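Nettoyer un plan de travail mat sans laisser de traces

Une surface mate et claire montre vite la poussière. Je vous explique ma méthode, elle demande 14 minutes.
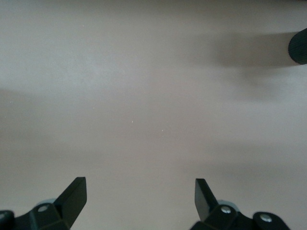
1. Enlever la poussière
Passez un chiffon microfibre sec, toujours dans le même sens. N'appuyez pas.

2. Laver
Versez 800 ml d'eau tiède dans un seau avec une goutte de savon neutre. Essorez bien le chiffon — il doit être à peine humide.

3. Rincer et sécher
Rincez avec environ 400 ml d'eau claire, puis essuyez tout de suite. Pour les taches de café, répétez l'étape 2.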